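4. Where chores still beat the machine

4.1 Task selection

We wanted chores, not benchmarks. Most of the tasks in earlier tabletop work are one object, one surface, one motion – pick the block, put the block. People who clean a lobby or stock a small shop don't do that. They handle bottles, bags, film, trays, tissue, half of it see-through and most of it soft. So the Tamar task list was written from the chores side first, then we checked which ones a two-arm system had any chance at.

Tasks came from two sites. Parkgate is the household-type site (living areas, a lounge, a kitchen). Rarkitau is a small shop floor with a packing bench and shelving. Both were recorded over several weeks starting in September. At each site people did the chores the way they normally would, at their own speed, no script beyond the name of the task. We did not ask anyone to slow down or keep their hands apart. That turned out to matter more than we thought, see 4.4.

After dropping clips with no hand contact we kept 405 human episodes. The robot side was 600 attempts, same task names, same sites. Numbers in this section are for those two sets only. Pretraining data is described in Section 3 and is not mixed in.

4.2 What counts as done

Success is judged on the end state. Item in the right place, nothing dropped, nothing torn that shouldn't be torn. For tasks with wrapping we add one more condition: the film has to be clear of the item and held or put down, not left stuck on the gripper. Two raters per attempt. Where they disagreed the attempt was marked as a fail. This is strict and we know it lowers the robot scores somewhat, but a bag stuck to a finger is a fail in any shop we have ever been in.

Time limit was two minutes for every task. Humans almost never came near it. The robot hit it a lot, mostly on film.

4.3 Bottles and film

Rigid things first, short version: fine. Boxes, cups, closed jars, the policy moves them well enough and recovers from small slips. Shelving at Rarkitau was the best task overall. We don't spend more space on it.

Film is the problem. Clear plastic over a clear bottle gives the depth sensor very little, and the color image not much more. The edge of the film is a thin bright crease when the light is right and nothing at all when it isn't. Add a glossy floor or table top and the highlights compete with the creases. Human workers seem not to care, they go by feel as soon as contact is made. Figure 4 is from the human set and shows the kind of two-hand grip we mean, bottle on its side in the right hand, the left pinching a bunch of film near the cap.
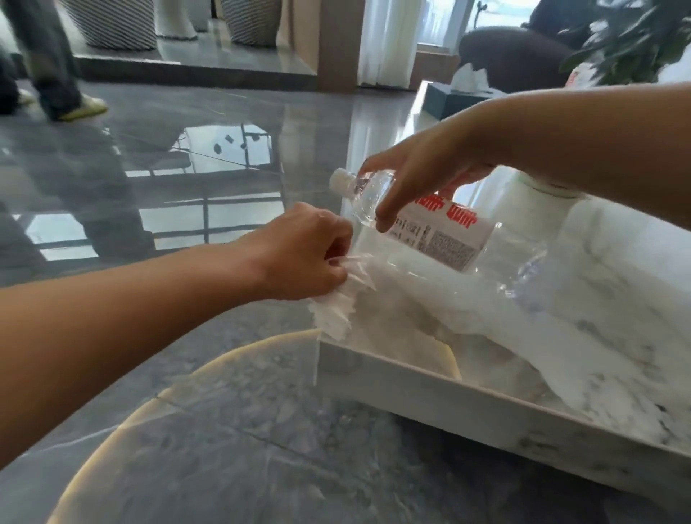

Figure 4. Water bottle and crumpled film handled with both hands beside a tray. Daylight from a window, reflective floor.

Pavliuk objected to this part of the argument in the open comments on the preprint, writing that film is a packaging problem and should be solved by packaging: put a tear tab on it, print a colored line along the seam, and the robot does not need to be clever. The same comment says that any home robot will be sold into homes where people are willing to change a few habits, so testing on whatever happens to be lying around is too harsh and tells a buyer little.

We take the first half seriously. A printed line would help and we would expect a large gain from it. But the sites don't choose their packaging, they get what is delivered, and wrapping differs between suppliers and between one delivery and the next. On the second half we disagree. Changing habits is fair to ask for a dishwasher, which does the whole job once it is loaded. The policies we tested do a piece of the job. If somebody has to unwrap everything first the chore is mostly done before the robot starts.

Failure types on film tasks, in order of how often raters wrote them down:

Missed edge. Gripper closes next to the film or on the bottle wall. Usually repeated several times at nearly the same spot, which suggests the policy has no idea the last try failed.

Wrong layer. Gripper takes film and bottle together and the whole package moves. Looks like progress in the first few seconds. We lost time to this one when labeling, early raters scored it as partial success and those clips had to be redone.

Stuck release. Film comes off, then clings to the finger pads. Swapping to rougher pads made it better and made picking up tissue worse.

Squeeze. Bottle wall dents and the item rotates out of the grip. Less common with the force cap on, but then the hold is too weak to pull against.

4.4 The second hand

In human clips the two hands are rarely doing the same thing and are rarely idle either. One holds and turns, the other pulls. The holding hand keeps moving in small amounts – tilting the item, giving slack, taking it back. We first treated this as noise and smoothed it out of the training trajectories. Bad idea. With smoothing on, the holding arm became a clamp, and film that would have come away with a small twist just stretched.

Putting the raw motion back helped on film and did nothing for rigid items. It also made the arms collide more often near the object, and the safety stop ended many attempts that raters thought were going well. We left those as fails. A looser stop is possible but we were not comfortable with it at Parkgate, where people walk through the area during recording.

One more thing on collisions. Human hands work very close together, fingers next to fingers. Our grippers are wider than a hand and the wrist cameras stick out further still. Some of the grasps in the human data can't be copied by this hardware at all, whatever the policy does. We did not filter those out and probably should have, it is on the list for the next release.

4.5 Soft fill and trays

Tasks with soft contents (tissue, padding, bagged cloth) sit between rigid and film. Picking up a bag is easy, nearly any grasp works. Placing it is not. The bag changes shape on the way, and if there are other things in the tray it pushes them over. Human workers just hold the neighbor item with the other hand or don't bother and fix it after. The policy does neither. It lets go at the target position and counts itself finished.

Fixing things after is maybe the most human part of the whole data set. Straighten, nudge, pick up again, carry on. It shows up all over the human set, and in robot attempts almost only when the operator took over. Our end-state scoring hides this, since a clip with a fix in it and a clip without one both count as done.

4.6 So, can it do chores

Some, on a shop floor, with rigid stock and someone nearby. In the household site, not yet, not in a way that would save anybody time. The gap is not spread evenly over tasks. It is bunched up in wrapping, soft items and recovery, and those are in nearly every real chore we recorded, often for only a few seconds each. A policy that handles the rest and stalls on those few seconds still needs a person standing by.

We would caution against reading the shelving result as a sign that the home is next. The Rarkitau shelves are straight, the stock comes in cartons, and lighting is the same all day. Parkgate had none of that. Policy weights and rater sheets for both sites were frozen on 2022-12-31, and later changes to the stack are not reflected here. Section 5 goes into the takeover clips and how much operator time each task used up.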